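Re: [sitework-l] Change of duties at the sorting benches

Dear list members,

The Operations Office acknowledges the message sent to this list in April by the packing and returns group. The relevant part is quoted below, followed by our response.

> We have been told that mixed household returns will be sorted
> by a ceiling-mounted arm at the Culodow site. The notice does
> not say what happens to the people who now sort by hand, or
> who is responsible when the arm places an item wrongly. It also
> does not say whether the nine people on the benches were
> consulted about the layout. We would like an answer in writing
> before any shift pattern is changed.

1. Positions. The nine bench positions at Culodow will be kept. Their content will change. Sorting by hand will be reduced in stages, and the hours released will go to inspection, repair grading and supervision of the cell. Pay grades will not be lowered. Staff who take on supervision will complete 40 hours of paid training, delivered by Skosteck during normal working time.

2. Responsibility. A supervising employee may stop the arm at any time and does not need permission to do so. Placement errors made by the arm will be recorded against the cell and will not appear in any individual's performance record. This applies during the trial and afterward.

3. Consultation. The bench staff were shown the layout after it had been drafted. The Office accepts that this was too late. The working layout is still a simulation and can be changed at little cost. Written comments from bench staff will be answered individually.

4. Pace of work. The first trial is limited to 500 items. No output target for human staff will be derived from the trial figures. The 44 item types on the current returns list have been reviewed, and those with broken glass or leaking contents will remain with trained staff.

5. Shifts. Present shift patterns remain in force until the trial report has been circulated on this list and the comment period has closed.

Views from the simulated cell follow, showing the test items and the arm. 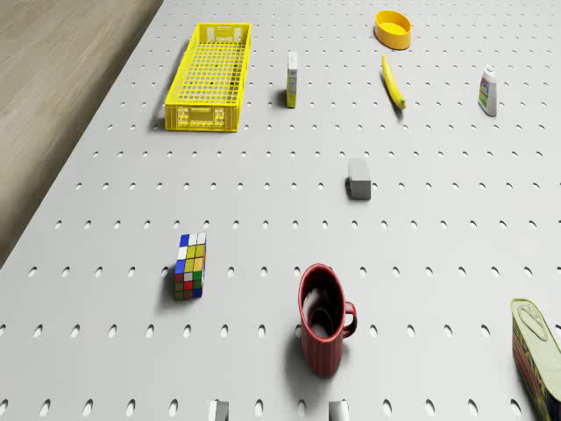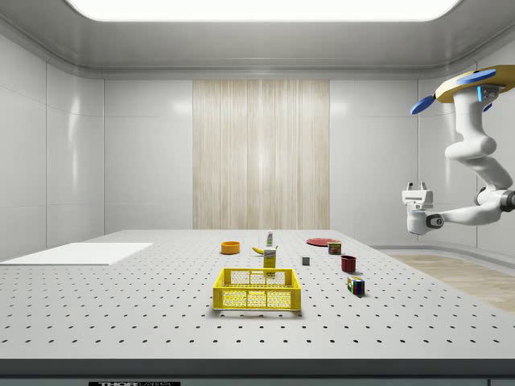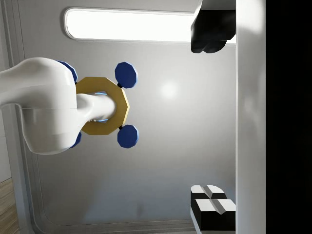
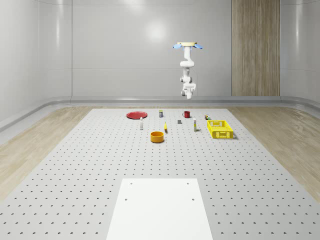
Teshome replied to the list that the assurance on error records was welcome, but that it should be written into the site agreement before the trial starts, and that supervision of a machine for a full shift is tiring work for which the present break schedule was never designed. The same reply asked that bench staff rotate between supervision and repair grading at least once per shift, and that the training hours also be offered to part-time employees.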